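What Does a Robot Cost?

Buying a robot is a bit like getting a dog. You pay for the dog, and then you pay for the food, the leash, and the vet. A workshop that wants robot arms has to plan the same way.

Say a workshop called Luseck wants two arms to sort metal parts. The pair costs $3664. That is the first line in the budget, but other lines come after it.

Arms need grippers, which work like fingers. Grippers wear out, so Luseck sets aside $900 for spare ones. Cables can wear out too. A new cable costs $16.
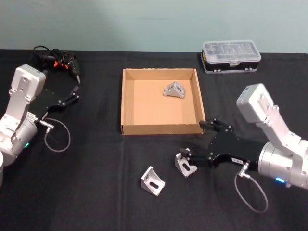

Next comes time. People have to set up the robot and teach it the job. At Luseck this takes some 70 hours, and the workers are paid for every hour. Many buyers forget to put this in the plan.

Some things are cheap. A cardboard tray can hold parts just as well as a fancy bin while you are still testing.

Before buying, the workshop asks a few questions. What job will the robot do? Will it fit on the table? Who will fix it?

Try it yourself: pick a chore at home and make a budget for a robot that could do it. Put the robot on the first line, then add everything else it would need.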